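How to Marble Paper at Home

Marbling is one of my favourite ways to spend a wet afternoon, and once you've pulled your first sheet you'll want to cover every notebook in the house! This is the shaving foam method we use at the Lendside craft nights. It's cheap, quick and very forgiving.

You will need

A baking tray, plain shaving foam, food colouring or liquid watercolour, a skewer, a ruler, paper towel and heavy paper. I cut mine to 10 cm squares for cards.

Step 1: Set up your space
Cover the table with old newspaper and put on an apron, as food colouring stains. Keep a clear spot beside you for finished sheets. 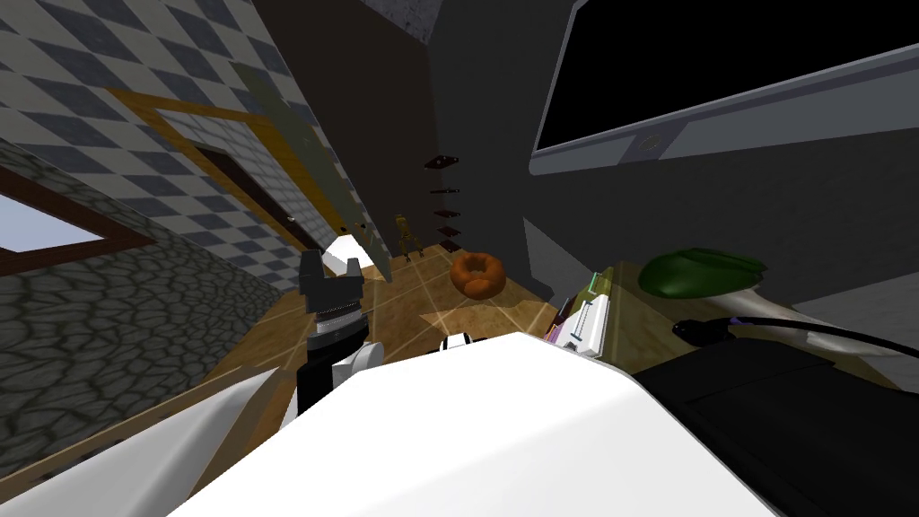 Step 2: Spread the foam
Squirt a layer into the tray and smooth it with the ruler. Two centimetres deep is plenty.

Step 3: Add your colour
Dot it on with a dropper, leaving gaps. Two or three colours look lovely together (more can turn to mud, as my early green-and-orange period will attest). For a stone look, stick to greys and drag a skewer through in long, wobbly lines. Then flick on a few black specks with an old toothbrush, thicker in one area than the rest. Real marble is never even, so let yourself be messy! 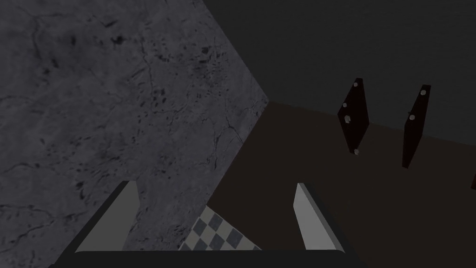
Volume 10, Issue 58

Step 4: Print
Lay the paper face down and press gently with flat fingers, working out from the middle. Count to five, then peel it up from one corner.

Step 5: Scrape and dry
Pull the ruler across in one firm stroke and the pattern appears underneath. I still gasp every time! Leave the sheets flat overnight, then press them under a heavy book if they curl.

The same tray of foam will give you several prints, each one softer in colour than the last. Save the pale ones for envelope liners.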